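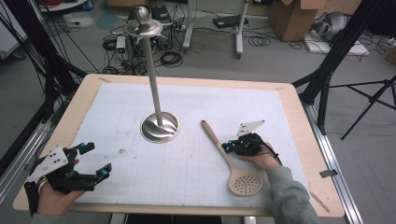 Slotted spoon and stainless steel stand on the gridded paper sheet.

Utensil Stands and Slotted Spoons - Your Questions

Flokano Kitchen Notes
Last updated Friday, June 12, 2026

We love a good utensil stand, and judging by the mail we get, so do you! These are the questions that come up most, with a few new ones added since May.

Will my spoon fit on a stand?

If it has a hole or a loop at the end of the handle, almost certainly. Spoons without one can be trickier. Some will hang from the neck, just above the bowl, but they look a bit silly that way and they swing when you walk past. You can drill a small hole in a plastic handle if you're careful. Go slowly, with a sharp bit and a scrap of wood underneath, and sand the edges so they don't catch on your cloth.

Why put a grid sheet under everything?

It's our favourite trick for planning a counter! Lay a big sheet of gridded paper on the table, set out the stand and whatever will live near it, and pencil around each base. Then shuffle things until you can reach for the spoon without knocking the salt over. Take the sheet to your counter and you can see straight away whether the whole arrangement fits. Ours gets pretty grubby and we keep using the same one.

What size of paper should I buy?

As big as your table will take. A roll is cheaper in the long run than single sheets, and 25 mm squares are easy to read from standing height. Smaller squares are fine for drawing on but your eyes get tired. Tape the corners down if the paper has been rolled up for a while.

How heavy should the base be?

Heavy enough that you can lift one utensil off the side without the stand leaning. Try it in the shop with the heaviest ladle you can find. A wide round base helps as well. If you already own a tippy one, stick a disc of rubber or cork underneath. It stops the skating and it's kinder to a wooden table.

What's the knob on top for?

On most stands it's simply a handle, and a round one is lovely to grab. Check that it's screwed down tight before you carry anything by it. The Statcombe stand in our test kitchen had a knob that worked its way loose every couple of weeks until we put a rubber washer under it. Not a peep from it since.

How do I get fingerprints off polished steel?

Warm water, a drop of dish soap, a soft cloth, then dry it right away with a different cloth. Do the base last, as that's where every splash shows. A little white vinegar takes off hard water spots. Please skip the scouring pads! You'll get fine scratches going every which way and they don't come out.

Are plastic slotted spoons any good?

We're big fans. They're gentle on non-stick pans, they weigh next to nothing and they drain beautifully. Check the heat rating before you buy. We look for 200 degrees Celsius or better, and we still don't leave a spoon resting in a hot frying pan. For deep frying we reach for metal every time.

Round holes or long slots?

Small round holes are great for peas, gnocchi, poached eggs and anything else that likes to slip away. Long slots drain faster and are easier to clean. If you cook a lot of rice or lentils, neither one will do the job and you want a fine skimmer.

How do I clean the little holes?

Soak the spoon as soon as you've finished cooking, then go over the bowl from the back with a stiff brush. Starch is the worst of it. An old toothbrush does the job nicely, and the Jullbridge bottle brush we keep by the sink has a pointy tip that gets right into each hole.

My light-coloured spoon has gone orange. Can I fix it?

Tomato or turmeric, we're guessing! Rub it with a paste of baking soda and water, leave it 2 hours, rinse, and put it on a sunny windowsill for the afternoon. It may not come up like new, but it should fade quite a bit. The colour does no harm to the food.

How many utensils should I hang up?

Only the ones you use most days. The rest can go in a drawer. We've had over 1,000 replies to our counter survey and the spoon gets more votes than anything else, with the ladle a long way behind.

Can I send in a question?

Yes please! Use the form on the contact page, and tell us the height of your shelf if it's a question about fit.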